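4.2 Drying, hanging, and the trouble with plates

Posted in May by Zohreh Alipour

I went into this part of the study thinking mugs would be the messy category and plates would be the easy one. My notes from the Brestura households say the opposite, and it took me an embarrassingly long time to believe them! Of the 1,443 put-away events we logged, the ones with a mug were nearly always over in one move. You pick it up, you find the peg, you let go. Plates got picked up, set in the rack, shifted one slot over, and (in a couple of kitchens) taken out again and dried by hand anyway.

Some of that is down to the furniture. A mug tree gives you one obvious thing to do with a handle. A dish rack gives you a whole row of slots that all look equally fine, and people have opinions about them. One woman in the Aguirre group told me she always fills from the back so the next plate doesn't knock the last one. Her husband fills from whichever end he's standing at. They've been married a long time and I didn't ask any more about it.

I should say what I mean by a counter layout, as I use the term all through Section 5. It's everything that lives on the work surface between meals, whether or not it has anything to do with dishes. Figure 3 gives one layout, with the wooden rack toward the right rear, the mug tree front and center, and a toaster oven off to the left.
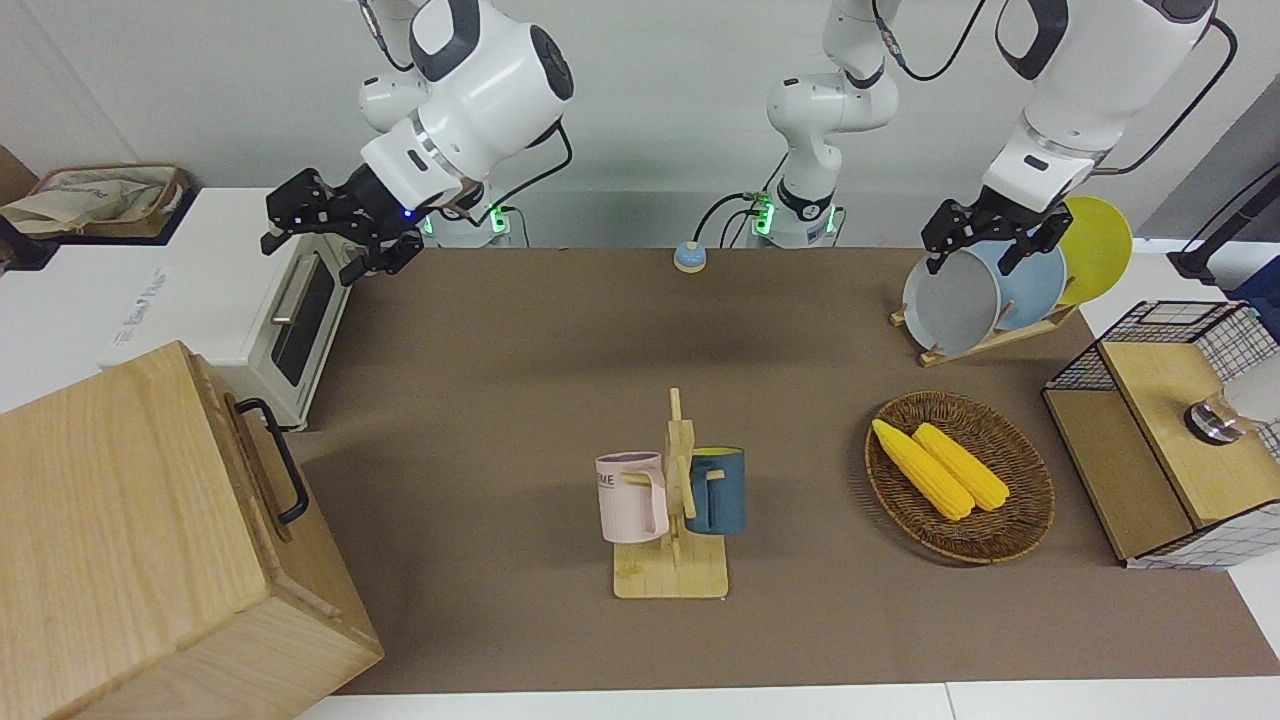
Figure 3. Counter layout with mug tree, upright plates in a wooden rack, and a wicker basket of corn.

Food on the counter turned out to matter more than I'd guessed. In the first round I left it off the coding sheet completely, and that was a mistake, so I went back and recoded all 47 kitchens with a line for baskets and bowls. A low basket is easy to reach over. It also takes up just enough room that people stop setting wet things down next to it, and they go straight to the rack with whatever is in their hand. I liked that finding a lot (my co-workers at Vudus were less excited).

Color was the other surprise. In 18 of the kitchens the plates were a mixed set, and those people could tell me from memory which plate sat where in the rack. With matching white sets I mostly got a shrug. I don't want to make too much of this. It may just be that folks who buy mixed colors are folks who notice plates, and the Orkunier questionnaire had no item that would let me separate the two.

I come back to rack order in Section 4.3, where I look at what happens when a second person takes over halfway through the dishes.

Questions about the coding sheet: write to Zohreh Alipour, Vudus
Copyright Vudus. All rights reserved.
Back to top

Related items
4.1 How we picked the kitchens
4.3 Two people, one rack
5 Comparing counter layouts
Appendix B: The Orkunier questionnaire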